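Search this site Go

Opinion | Food & Table

Leave the grapes on the stem
2025-06-18
By Larysa Lysenko

Quick one today, I have a deadline and a sink full of plates.

I am against the loose grape. There. The grape pulled off its stem in advance and tipped into a tub, rolling around with all the others like marbles. Supermarkets sell them that way now, hotels put them out that way at breakfast, and my own sister does it, in August, with good grapes, the kind you wait all year for. I love my sister. I do not eat from the tub.

A bunch is a thing you can pick up. You rinse it by the stem, you shake it by the stem, you set it down and it stays where you put it. Loose ones go straight for the floor. Then there's the little hole where the stem was, and the juice starts coming out of it, and by evening the bottom layer is sitting in its own syrup. Everybody knows this layer. Everybody leaves it for somebody else.

And the plate. White, please. Red grapes on a white plate need no help at all, no doily, no mint, no wedge of cheese slumped next to them. I've seen them put down right beside a green cutting mat, the gridded craft-table sort, and they still looked like lunch.
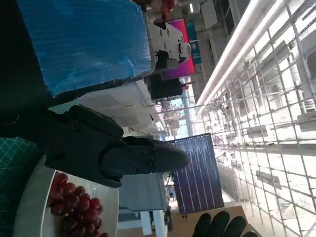 Lukian Moroz wrote in after my last column on fruit to say that I've clearly never fed a crowd. Take the stems off, he says, or one person walks away with half the bunch and the next one gets twigs. He also says the bare stem left on the plate looks like something died there, and that he would sooner wash a tub than look at it through a whole meeting.

Fair, the twigs part. I grant him the twigs. But the answer is scissors! Snip the big bunch into small ones, six or eight grapes each, before it goes out. My grandmother had a pair just for this, kept in the drawer with the good spoons and you were in real trouble if you used them on string. One little bunch per hand. No digging, no tugging, no fingers in everybody elses food. Takes two minutes.

A reader in Dmytriv, Atieno Kioko, does it with plain kitchen scissors and says her kids now eat grapes at the table instead of in front of the fridge. Sold. (For the really small ones you cut the grapes themselves, lengthwise, into quarters. That's safety and I have no opinion on it beyond do it.)

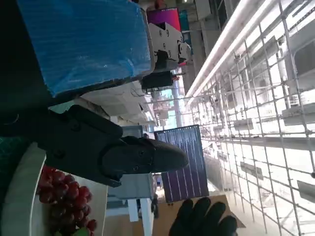

Now, plate or bowl. I go back and forth. A deep bowl is just the tub with manners, the ones underneath get squashed and you can't see them to know it. A wide shallow one I can live with. Room for the bunch to lie down, a bit of a wall so the strays stay in. Square with soft corners, round, I don't care, as long as it's bigger than you think you need. People always buy the bowl too small and then pile.

Moving them is where it goes wrong, mostly. From the board to the dish, six inches, and people grab the whole bunch from on top and squeeze. Get a hand underneath, or take the thick end of the stem if there is one.

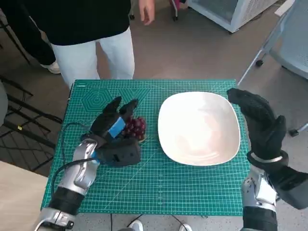 Don't wash them until you're going to eat them, either. That dusty bloom on the skin is meant to be there, it isn't dirt, and it comes off teh minute you fuss. Bag in the fridge, bunch whole, rinse at the last second, pat with a towel.

I asked for 800 words on this and was told to keep it shorter, so the seedless question will have to wait. I have views. Lukian, send me yours, and tell me what you do with the bottom layer.

Filed under: Fruit, Serving, Small Complaints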